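Monday, July 9, 2018

Came in to find the car park half empty and remembered about the buses. Drellotport drivers are out again today, second walkout since March, and Mwanahawa had walked the whole way from the ferry. She was in a better mood than I was, and I'd driven!

Talked it over with Bevan while the kettle was on. His sister drives the harbour route and says the pay offer isn't really the sticking point any more, it's the split shifts - four hours on, a long gap you can't do anything with, then four more. The union wants the gap cut to two hours. The company says it can't be done before the autumn timetable.
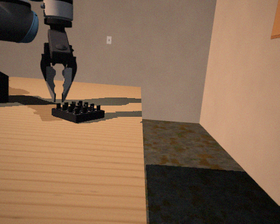
What it means for us: Tülin can't get in until the talks finish, so she's working from home and will ring at lunch. Umut is giving Orhun a lift (thank you Umut, petrol money is in the tin). I've moved the group meeting to the afternoon. If anyone else is stuck, tell me and we'll sort out lifts between us, please don't stand at a bus stop hoping.

The Lahtinen delivery is a question mark as well. Their vans aren't part of the dispute but the depot shares a gate with the buses and there's a picket on it. I rang twice and got the same recorded message both times. Will try again at four.
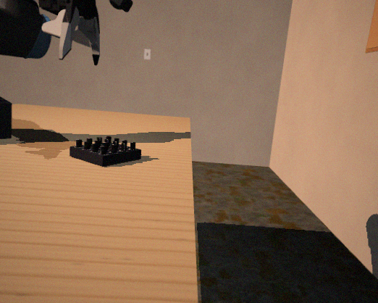
Orhun asked whether we ought to sign the letter of support that's going round the building. I said sign as yourself if you want to, I have, but leave the lab's name off until we've all had a chance to talk. Bevan thinks I'm being wet about it. He may be right.

Later - Lahtinen picked up. Nothing moving today, ring back in the morning. Talks still going on at the town hall, according to the radio. Driving Mwanahawa home.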